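Tree moving starts at the Trujillo depot site
Print this page | E-mail this page 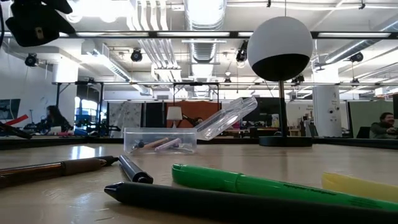 Work to clear the east side of the Trujillo depot begins in April. Flendar will lift 104 trees, mostly limes and field maples, and take them to the holding nursery at Nasteck. Another 21 are too badly rooted to move and will be felled. Pluvitz is preparing the new planting pits along the access road, each up to 2 metres deep.

The footpath by the pumping station stays open, but lorries will use the north gate until 4 pm.

Last updated: April
We use cookies to improve this site. Accept | Settings
Sign up for our newsletter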